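4.2 Comparing the two wrist cameras on a busy background
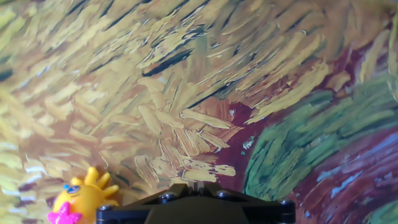

Figure 5. Wrist camera view over the painted-print surface, with the yellow toy at lower left and the black gripper mount at bottom centre.

We had grown rather comfortable with the plain grey mat used in Section 4.1, and both cameras, the Nakance and the older Osagie, did so well on it that we could hardly tell them apart. For the second round we therefore laid down a surface printed with thick brushwork, mostly golden yellow with sweeps of green and dark red, and kept the same toys as before. The yellow toy in Figure 5 is, as the reader may imagine, a good deal harder to pick out from its surroundings by colour alone, although the bright pink piece attached to it gives the detector something to hold on to.

Each camera was fitted in turn to the same Iramen arm, and the Diden controller was left exactly as it was, settings and all. Over the whole round we collected 1,160 frames and made 178 grasp attempts, spread across 14 starting poses. We would gently ask the reader to bear in mind that soft focus matters far more here than it did on the mat, as the edges of the printed strokes and the edges of a toy begin to look alike. The grasp results for each camera are given in Table 3, and we come back to the question of glare in Section 4.4.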